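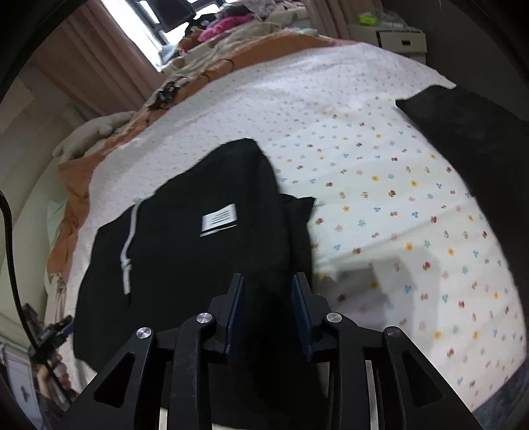

Garment handling with a hand-held gripper, bedroom session

Call for participants: home recording practice trial

We are looking for 15 households to try out the second draft of Porkgate, a set of working rules for people who record household tasks with hand-held grippers. The recordings are used to train robots to handle clothes and bedding. The first draft was written mostly at a desk. The second needs to be used in ordinary bedrooms and laundry rooms by people who will tell us where it gets in the way.

You do not need any background in robotics. You do need to be 18 or older, comfortable standing for an hour, and able to use a gripper in each hand. Training takes one afternoon and is paid.

What you would do

Record six sessions of 60 minutes each in your own home between July and September. A session consists of short garment tasks: spreading a jacket out, turning it over, folding in a sleeve, putting it on a pile. You follow the draft rules as written, even the ones you disagree with, and fill in a one-page sheet at the end. There is a longer interview after the third session and another after the sixth. 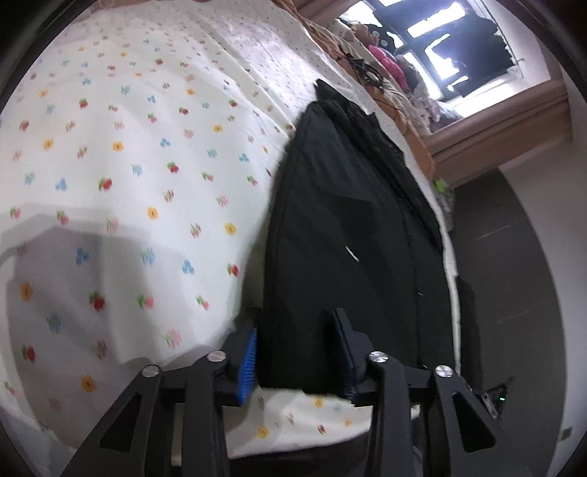 Lundgren Household Handling, Practice and Standards Team

The rules on trial

Consent. Every adult living in the home signs before the first session. A signature can be withdrawn at any time, and recordings showing that person are deleted on request.

The room. You are not asked to tidy. Put away mail, medication, family photos and anything with a name or account number on it. Leave blankets, toys and piles of clothes where they normally are. Check where your cables run before you start, and keep them off the part of the floor where you will be standing.

Pace. Work at the speed you would use with your bare hands, or a little slower. If a fold goes wrong, finish the attempt and mark it as failed on the sheet. Do not erase it. Failed attempts are worth as much to us as good ones, and the first draft was not clear on this.

Hands. Keep your fingers behind the linkage while the jaws are closing. Stop if your wrist or thumb aches, and note the time.

Breaks. Five minutes after every 15 minutes of recording. You are paid for the breaks.

Other people. If a child, a visitor or someone who has not signed comes into the room, stop recording. Start a new take once they have left.

Storage. Files go up to Era, our upload service, the same evening. Do not keep copies on a personal phone or computer.

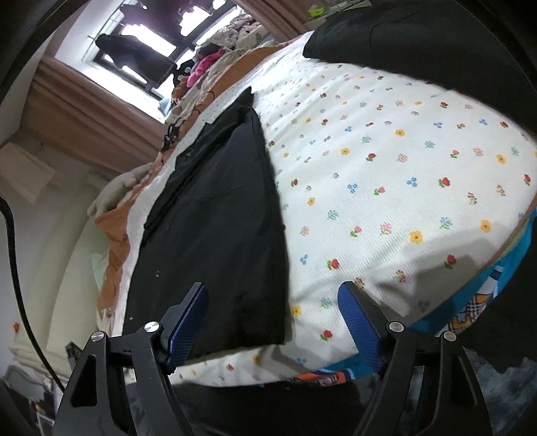
Jamie Bunting, commenting on the first draft, wrote that the rule about breaks was fine on paper but hard to keep with a half-folded coat in front of you, and asked whether it could say "at the end of the task nearest to 15 minutes" instead. We would like participants to test both wordings. Half of the households will get one and half the other.

Pay and equipment

$178 per session, plus the training afternoon at the same rate. The grippers, a carrying case and the printed rules are delivered to you and picked up afterward. You are not charged for normal wear to the finger pads.

How to apply

Fill in the form at the front desk in Honwood or ask for one by mail. Tell us which rooms you could record in and how many adults live with you. Please mention any past hand or wrist injury. It will not rule you out automatically, but we will talk it over with you first.

Questions go to Natalie Pearce at the Honwood office, mornings before 11:30. Applications close at the end of June.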